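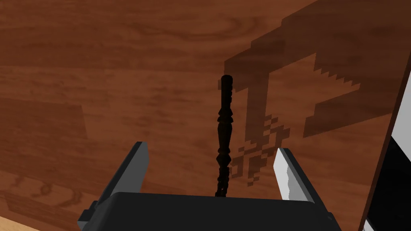

Fig. 1. Wood grain on a tabletop, with knots near the top.

Intro to Wood Science - Handout 3: Grain, knots, figure
September 19, 2018

Read before section. Khải Khương is covering the first half, Tươi Đỗ the second. Bring the Heydari reader, ch. 11.

Grain = direction of the fibers. Figure = what you see on the cut face. People mix these up all the time, don't on the quiz.

Growth rings: earlywood is light, thin walls, fast. Latewood darker, denser. One pair per year in temperate climates, tropics can be messy.

Cuts
Flat sawn - arches, ovals, cheap, cups more
Quarter sawn - straight lines, more stable, more waste
Rift - in between, see reader p. 99

Knots: base of a branch, trunk grew around it. Tight knot = branch was alive. Loose knot = dead branch, bark trapped, may fall out. Fibers bend around the knot so strength drops, esp. on the tension side of a beam.

Moisture. Bound water vs free water. Fiber saturation point comes next week. Remember shrinkage is biggest tangentally, then radial, almost nothing along the grain.

Nambridge samples: weigh, oven dry, weigh again. Target for the indoor set is 12 percent. Write down BOTH weights - last year half the sheets had only one.

Clongate boards are still in the drying room, do not move the stickers

For next time: finish worksheet, skim the Vimine case study, questions to Tươi by email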